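14/02/2019

Well, the claim is finally settled, and I've made myself a pot of tea and sat down to get it all on paper before I forget how it went.

It started back in September, when the hail came through Standov and left the roof of my car looking like a golf ball. I called the insurance people the next morning (I was on hold so long I finished a whole sleeve of crackers) and a very nice young woman told me I had a deductible of 100 dollars. Lovely, I thought. Then the letter came and it said something else entirely, and I spent most of the fall going back and forth over which policy I was on, the old one or the one they moved everybody to when Rallau took over the accounts.

I should have kept better notes. I did have the renewal papers, all 20 pages, in the drawer with the takeout menus, and there on page 2 was the deductible, plain as day. So I copied that page at the library and mailed it in, and then mailed it again, and the second one must have landed on the right desk - they called me that same week and couldn't have been sweeter about it.
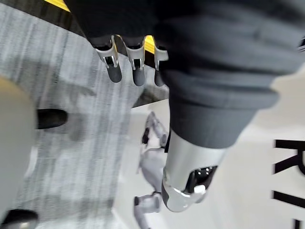 Silver fingers and a dark gray sleeve.

The body shop was a whole other story. My first choice was the place out by Lumbao, but they weren't on the approved list, so I drove the 60 miles round trip to Funis instead and sat in the waiting room with my crossword. They had the good kind of coffee and a radio playing oldies, and I didn't mind it one bit. The man at the counter went through the estimate with me line by line and even caught a piece of trim the adjuster had missed, which meant another form, of course, and another wait.

Anyway, the check came today, tucked in between the water bill and a seed catalog! I read the letter twice to be sure it really did say paid in full. I'm going to deposit it tomorrow on my way to get my hair done, and then I want to call and ask whether that glass coverage is worth the extra, now that I know how to read the thing.

It's sleeting a little tonight. The car is in the garage, with the boxes shoved over to one side to make room, and I've left the porch light on for the cat.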